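The Giveaway Table, Reconsidered

Most companies that rent a booth at a trade show order their handouts last. The floor space is paid for, the banner is printed, the hotel is booked, and then somebody remembers that visitors expect to leave with something. A catalog comes out, a logo gets uploaded, and a few weeks later there are cartons of pens in the hallway.

Fiveck sells water filters to restaurants and small hotels, and for years it worked that way. The company goes to 8 shows a year, most of them regional. Its sales staff used to pack a carton of pens, a carton of stress balls and a bowl of mints, and they usually drove home with half of it. The mints did best.

Last spring the company changed its order. It dropped the pens and the stress balls and cut the number of items on the table to two: a faucet thread gauge printed on a plastic card, and a small case to keep it in along with spare washers. Neither is exciting. The gauge costs more per piece than a pen, so the company bought fewer of them and stopped leaving them in a pile at the front of the booth.

That last step made more difference than the products did. A pile at the edge of the aisle gets picked over by people who never slow down. When the gauges moved to the back counter, visitors had to come in and ask for one, and asking for one usually led to a short talk about pipes. Sales staff wrote down fewer names over the course of a show, but more of those names picked up the phone afterward. 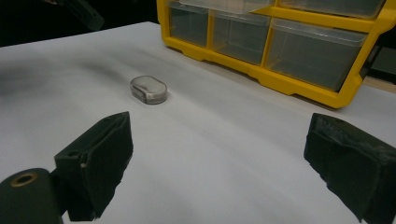 Visitors notice the change too, and some don't like it. A restaurant manager walking the Trotthorpe hospitality show in October said that she had no patience for booths that make her sit through a pitch to get a free item, and that she would sooner buy the thing herself. She did take a gauge. She also said she keeps a drawer at work for show handouts, and that the only ones that ever come back out of it are tape measures, bottle openers and anything with a phone number she needs.

Her drawer is a fair test. Suppliers in the promotional trade talk a lot about impressions, meaning the number of times someone sees a logo, but an item only makes an impression if it stays in use. Bririvow, a distributor that handles imprint orders for small manufacturers, asks new customers what the person receiving the item does between lunch and quitting time. If the customer can't answer, the distributor suggests holding off on the order until they can.

The imprint matters as well. Buyers tend to want everything on it: logo, slogan, web address, phone number, sometimes a street address. On a small item that turns into gray fuzz. Bririvow tells customers to stick to two lines of text and one color, and to ask for a printed sample before approving the run. A proof on a screen will not show whether the ink scratches off with a fingernail.

Lead times are the other common problem. A plain stock item with a one-color imprint can often ship in 3 weeks. Custom shapes and colors take much longer, and rush fees can wipe out whatever was saved by picking a cheaper product. Shipping straight to the hall costs extra at many venues, where handling is billed by weight. Heavy items such as mugs are better sent to the hotel, if the hotel will accept them, or mailed to good leads after the show.

Kohlhase, which makes shelving for commercial kitchens, has gone further and brings no handouts at all. Its booth has a working shelf unit, a bench and a phone charging station. People sit down while their phones charge, and they look at the shelf. The company puts the money it used to spend on key chains toward a larger booth space near the food court.

That won't suit everyone. A firm with nothing large to show still needs something on the counter, and a handout gives a shy visitor a reason to stop. Fiveck plans to keep the gauge for another season and reorder in smaller batches. It is bringing back the mints.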